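**August 10, 2024.** The Fekbridge student robotics club has completed the first full run of its household cleanup task, in which a two-armed humanoid clears a small piece of litter from a mattress with a dustpan and hand brush. The task is the second of three the club plans to enter in the Jirker open competition in December.

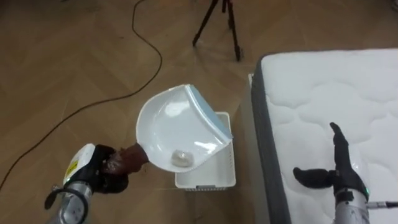
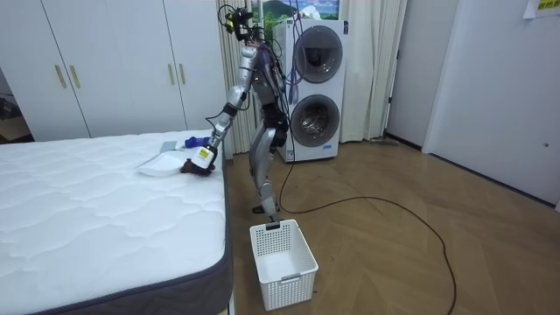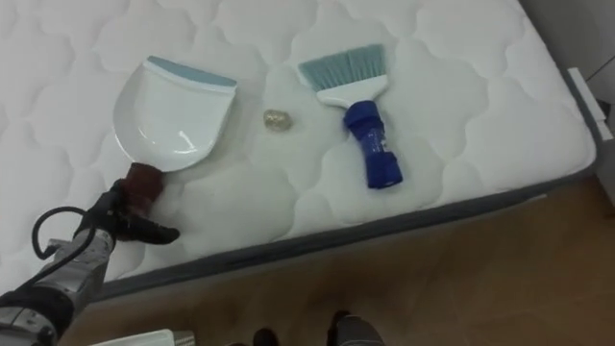
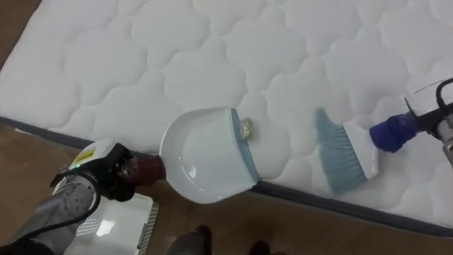
The task is divided into four stages: pick up the tools, bring brush and pan together, sweep, and empty the pan into a basket on the floor. Each stage is scored separately under the Jirker rules. A team that completes the sweep but misses the basket keeps its sweep points. A team that drops a tool may continue if the robot can recover it without help, but loses the points for that stage.

According to Irfan Sembiring, the club's technical lead this year, the sweep took most of the summer. "A quilted surface gives you a different height every couple of inches," he said. "If the lip of the pan rides up on a seam, the litter goes under it. We spent weeks on tables before we moved to a mattress, and almost none of the tuning carried over."

The club's controller, named Etim, is trained from demonstrations recorded by members who guide both arms through the task. The current version uses 86 demonstrations. An earlier version trained on fewer recordings handled the pickup reliably but tended to start the brush stroke before the pan was level. The members responded by recording the approach as a separate segment and adding a short hold before the stroke begins.

Grip was the other main problem. The two handles differ in thickness, and a hand closure that held the brush firmly allowed the pan to rotate. Etim now sets the closing force for each hand independently. The members also moved the grasp point on the dustpan closer to the tray, which shortened the lever arm and reduced droop during the lift.

In the latest evaluation the robot was given 14 attempts from varied starting positions and completed all four stages in 10 of them. Three of the failures occurred during the sweep, when the litter moved off to one side of the pan. The fourth was a missed release over the basket. The club logs every attempt with joint positions and camera data, and the failed ones are reviewed at the next meeting before any new demonstrations are recorded.

Timing still needs work. The competition allows up to 7 minutes per run, including the return to a rest position, and the slower runs come close to that limit. Most of the delay is in the transfer from mattress to basket, where arm speed is held down to keep light material from sliding out of the pan. Sembiring said the speed limit will be raised in small steps this fall, with a full set of attempts after each change.

A separate group of members is working on Pumaler, the planning module that will choose which tool to pick up first from the layout in view. At present the order is fixed. Pumaler has been tested in simulation only and will not be connected to the robot until the fixed-order version passes a second evaluation.

The third competition task, folding a hand towel, has not been started. New members who want to record demonstrations must complete the club's safety session first. Sign-up is through the Fekbridge workshop desk.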